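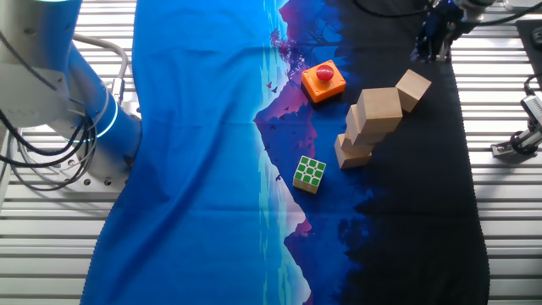 26 mars — Cellule 2, comparaison des pinces Irkora et Zamow

But : choisir la pince à garder pour la suite des essais de préhension sur cubes. Contrôleur Albers inchangé, même firmware que la dernière fois. Les consignes d'effort sont envoyées par le même script pour les deux pinces.

Objets : cubes en bois clair, Rubik's cube, boîtier orange. Le tapis imprimé reste en place. Il fait des plis, donc la hauteur de prise n'est pas constante ; à noter si quelqu'un reprend les valeurs de z.

Réglages communs
Vitesse d'approche : 20 % du nominal
Effort de serrage : 15 N en consigne
Dégagement vertical avant fermeture : 7 mm
Temporisation après fermeture : 2 s

Irkora. Fermeture franche, répétable, mais le retour de position dérive après plusieurs cycles. Le zéro se recale en ouvrant à fond. Sur le Rubik's cube, les doigts attrapent parfois une couche de travers et la font tourner. Réduire l'effort règle le problème sur cet objet et le crée sur les cubes en bois, qui glissent quand l'orientation est mauvaise.

Zamow. Plus lente, course plus régulière. Le seuil de détection de contact est trop bas d'origine : arrêt prématuré sur les arêtes dès que le cube est tourné par rapport à l'axe des doigts. Seuil remonté dans le fichier de configuration, ancienne valeur gardée en commentaire. Depuis, plus d'arrêt intempestif, sauf en approche par le coin.
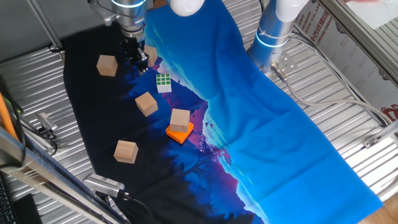

D'après Nostholm, l'écart entre les deux pinces viendrait surtout de l'estimation d'angle : la vue de dessus confond face et arête sur la partie noire du tapis, et il faudrait refaire la série avec l'angle imposé à la main avant de conclure quoi que ce soit sur le serrage.

Objection recevable. Les échecs de la Zamow sont presque tous en approche par le coin, ce qui colle. Ceux de l'Irkora moins : la dérive du zéro apparaît aussi à vide, angle imposé ou non.

Reste à faire
Refaire la série cubes seuls, angle imposé, environ 15 prises par pince.
Journaliser le zéro de l'Irkora à chaque ouverture complète.
Vérifier l'horodatage caméra côté Albers — décalage soupçonné, pas mesuré.
Tester l'empilement sur le boîtier orange une fois le zéro stable.

Les deux configurations sont dans le dossier partagé de la cellule. Ne pas écraser celle de la Zamow.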